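Minutes of the July meeting. Start 18:30, end 20:10. Apologies were received from two members before the meeting.

**1. Minutes of the last meeting**

Accepted with one correction: the bus to Grirnwood leaves from the north side of the station, where the old minutes said south side.

**2. Autumn walk**

The route group presented two possibilities. The first is the lake path at Fenlow, which is flat and has a train connection. The second goes over the ridge from Oltano to Grirnwood and is 18 kilometers long. Several members said that the ridge is too much for people who joined this spring, and that the last part is unpleasant after rain. Others answered that the lake was already walked two times and that people will not come a third time.

After discussion it was agreed to do the ridge, with a shorter variant. Who wishes the shorter variant can leave the path at the chapel and take the bus down. The route group will ask the bus company if it still stops there in October, as the printed timetable and the one on the pole do not agree.
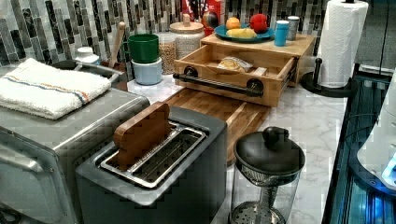 **Fenlow Walking Club - Route and Hut Section**

**3. The hut at Oltano**

The roof was inspected in June. The tiles on the west side are good, but the gutter has come loose over the door and the water runs down to the step. The price from the roofer is higher than expected. It was decided to ask for a second price before the next meeting, and to put a bucket and a warning sign by the door in the meantime.

The sleeping room has place for 30 people according to the old rules. The new fire rules of the district are more strict and we may have to remove the beds under the stairs. The section will write to the district and ask for a clear answer in writing. Until then, no bookings will be taken for those beds.

There was a complaint about visitors who left the stove full of ash. It was proposed to hang the cleaning list on the inside of the door, in larger letters. Agreed.

**4. Path markings**

The yellow markings between the quarry and Cù are almost gone. On the first fork it is easy to go wrong, and one group in May walked down to the wrong valley and had to be fetched by car. The paint from last year is still usable, but the brushes are not. New brushes will be bought.

A working morning is planned for August, start at 8 from the parking at the quarry. Gloves are needed. It was asked again if we can use metal signs in place of paint. The forest office has said no to nails in trees, so this would mean posts, and the posts must be carried up. The question stays open.

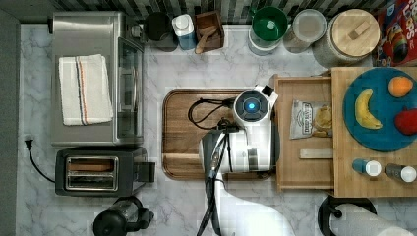 **5. Membership fee**

The fee has been the same for four years. The proposal was to raise it to 30 a year, with no change for students and families. There was a long discussion. Some members felt that the fee should go up only when the price of the roof is known. Others prefer a small increase now to a large one later. Vote: the proposal was accepted, with more than half of those present in favor. It starts in January.

**6. Other matters**

- The map box was returned, but the sheet for Cù is missing. Please look at home.
- The first aid course is moved to September, same room.
- A member asked if dogs are allowed on the autumn walk. Yes, on a leash - there are sheep on the ridge until the snow.
- The key for the notice board sticks and will be copied again.

**Next meeting:** in September, 18:30, usual place. Points for the agenda should be sent to the section one week before.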